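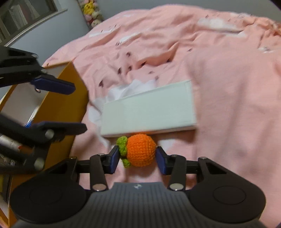 Washing crocheted toys and other small handmade yarn pieces takes very little time, but the drying has to be planned for. Before you start, find out what the yarn is. Cotton and acrylic can go in water. Wool needs cool water and almost no rubbing, or it will felt. Look at how the piece is put together too. A crocheted orange like this one, with a round orange body and a green leaf on one side, has a join where the leaf meets the ball, and that join is the first place to check for loose ends. Weave in anything loose with a blunt needle before it goes near water.

What you need

A basin or a clean sink
Mild liquid soap with no bleach
Two old towels, one of them white
A blunt yarn needle
A mesh bag, if you plan to use a machine

Test the color

Wet a corner of the white towel and press it against the darkest part of the toy for a minute. If color comes off, wash that piece alone in cold water and keep it short. Reds and dark greens are the usual trouble. I had a Vakside cotton in brick red that bled through three washes and then stopped.

Washing by hand

Fill the basin with cool or lukewarm water and stir in a teaspoon of soap. Push the toy under and squeeze it a few times. Don't twist it. Leave it for ten minutes, longer if it is grubby, and work at any spots with your fingertips. Drain, fill again with clean water and squeeze until no more suds come out. Stuffed pieces hold a lot of soap, so expect to change the water at least three times.

Washing by machine

Acrylic toys with safety eyes or no eyes at all can go in a mesh bag on the gentle cycle, cold. Keep the spin at the lowest setting. Anything with glued parts, wire, a rattle or a cardboard base should be cleaned on the surface only, using a damp cloth.

Drying

Roll the toy in a dry towel and lean on it. Unroll, move to a dry part of the towel and do it again. Pull the piece back into shape while it is damp: roll a ball between your palms, flatten leaves and ears with your thumb. Set it on a rack with air on all sides and turn it morning and evening. In July mine are dry in a day and a half. In winter a toy the size of a grapefruit takes three days. Squeeze the middle before you put it away. If it feels cool inside, it needs more time.

Do not use a radiator. Laurinda Barros lost a whole set of fruit that way when the stuffing clumped.

Storing

Use a cotton bag or a box with a loose lid. Plastic bags are fine for a week or two but not for the season. Put heavy pieces at the bottom and leave room so that nothing is pressed flat.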